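Handing the slipper rack over to a robot: a guide for site leads
Updated 7 June 2020

We use cookies to remember your settings and to see which pages get read. Accept all | Manage choices

At Cledero, visitors and staff change into slippers at the door of the indoor area. Until this spring the front desk kept the racks straight. At the Usman site the job now belongs mostly to the robot, and other sites will follow from July. This guide covers how to prepare the space, how to set the task up in Cuvix, and how to change the desk rota so that people know what is still theirs to do.

You need a robot that has been through acceptance, a Cuvix login with shift rights, and one person from the front desk who can give you a full morning. Pick someone who does the rack now. A person who has only seen the job from a distance will leave out half the rules.

Step 1. Write down the job as it is done today

Sit with the desk person and list what they do at the rack. Do this on paper, away from the robot. At Usman we thought the job was "put the slippers back." The written list had turning pairs to face the same way, pulling out anything damaged, moving pairs between shelves when one filled up, picking up strays from under chairs, and telling guests which size to take.

Mark each line R (robot), P (person) or S (shared). Be strict with R. If a line needs a judgment about whether something is clean enough or worn out, it is P for now. Talking to guests is always P.

Keep the list. It becomes the rota in Step 6, and the desk staff will want to see that what they told you ended up in it.

Step 2. Prepare the floor

Walk the route from the robot's start position to the rack and look down the whole way. Power leads, network cables, straps and chargers tend to collect wherever a project has been going on, and a slack loop is harder to see from standing height than you would think, especially on a striped carpet.
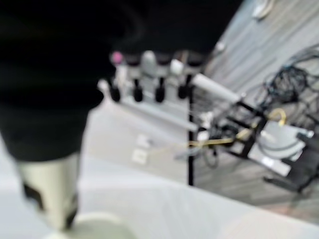
Route leads along the wall where you can. If a cable has to stay on the floor, tape it flat and mark it on the site plan. The robot's own cable needs a handler whenever it is connected, and the handler does nothing else during the run. We tried combining that role with note-taking and stopped after two mornings.

Chairs near the rack can stay, but they need a fixed place. Ask the cleaners to return them to it. This is a small extra duty for them and should be in their written instructions, with time allowed for it. It was missed at Usman, and the cleaners heard about it as a complaint.

Step 3. Agree on where people stand

Before the first powered run, bring in everyone who works within sight of the rack, including part-time staff. Cover these points:

- who may start a run, and who may stop one (anyone may stop one)
- where the stop buttons are
- how far to stay from the arms while they are moving
- closed shoes for anyone supporting a run on the floor
- no reaching past the robot to get a slipper, even for a guest who is waiting

The arms move faster between positions than they do near the rack. Staff who have only watched the slow part get a surprise the first time, so show both.

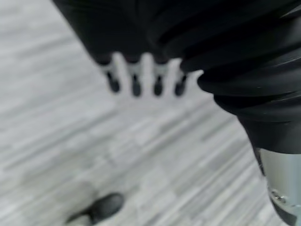
Let people press the stop button themselves. Do it more than once, and with the robot in different positions. At Usman several people said afterward that they had been afraid of breaking something or of ruining somebody's test. Tell them plainly that a stopped run costs a few minutes and will not be held against them.

If someone does not want to work next to the robot, put them on desk duties during the first weeks and ask again later. Don't argue it out in front of the group.

Step 4. Enter the task in Cuvix

Open Tasks, choose New, and select Shelf Return. Then:

1. Set the number of shelves and measure each height from the floor. Measure again at the other end, as carpet is rarely level.
2. Give every slipper type its own entry. Color alone is not enough, because two types may share one. Add the sole thickness and strap width.
3. Assign each type to a shelf. Use what the desk already does unless there is a strong reason to change it.
4. Set the grip to Low. Soft straps fold under a firm grip and the slipper comes down crooked.
5. Leave the retry limit at 3. After that the robot should set the slipper down and call the desk.
6. Save, then print the shelf plan and hang it where the desk can see it.

The default in Cuvix is to place each slipper separately and straighten pairs at the end. You can change it to pair by pair under Advanced. Pair by pair is slower, but guests can use the rack sooner, and our desk staff preferred it.

Step 5. Run it with a person watching

Do 50 supervised placements before anyone talks about unsupervised runs. Spread them over several shifts so that more than one desk person gets to supervise. Mix the slippers up by hand first. A rack that starts out nearly tidy will not show you much.
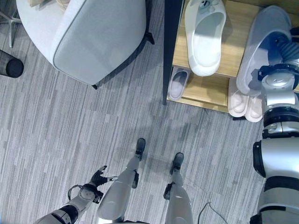
1,045 words

Log every placement as good, poor or stopped, and write a short note for the last two. "Poor" includes a slipper that is on the right shelf but facing the wrong way, or one that overhangs the edge. The lower shelf needs the closest attention. It is in the shadow of the upper one, and the hand has less room to come in from above.

Let the desk decide what counts as good. They will be the ones answering for the rack once the project people have gone home. In the first week at Usman the engineers and the desk kept separate logs and they did not agree – the engineers had passed pairs that the desk went and straightened after each run. We use one log now, and the desk fills it in.

When a placement goes wrong, stop the run first and then fix the slipper. Do not nudge it into place while the arm is over the shelf. Watch for this in experienced staff above all. Straightening a slipper is habit for them and the hand goes out before they have thought about it.

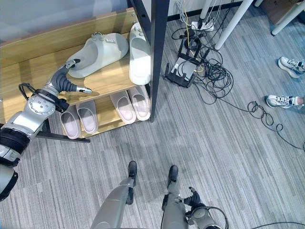 Step 6. Change the rota

Take the list from Step 1 and turn it into duties with names and times. Do not leave the shared lines vague. "Check the rack" should say who checks, when, and what they do if it is wrong.

At Usman the rack took 56 minutes of desk time a day before the change. Not all of that comes back. Supervising, logging and dealing with calls from the robot use up a good part of it, more in the first month. Do not cut hours on the strength of a plan. We left staffing alone and moved the time we did gain to guest calls, which had been going unanswered at midday.

Supervising a run is skilled work and goes on the training record. Staff who sign off supervised placements should have the Nakeo module completed, and they get paid time to do it. Send the certificate to your site office.

Keep one manual tidy per week, done by a person, start to finish. It keeps the skill at the desk for days when the robot is out, and it is how we noticed that worn soles were going back on the shelf.

Step 7. Review after a month

Ask the desk staff these questions, one at a time and without their supervisor in the room if they prefer:

- Which part of the job is easier now?
- Which part is harder, or new?
- Do you get interrupted more or less than before?
- Is there anything marked R that should go back to P?

The interruptions question got the longest answers. Calls from the robot came at busy times, when the rack was also at its messiest. We moved the main run to mid-morning and set Cuvix to hold non-urgent calls for ten minutes.

Make the changes, update the printed shelf plan, and take the old one down.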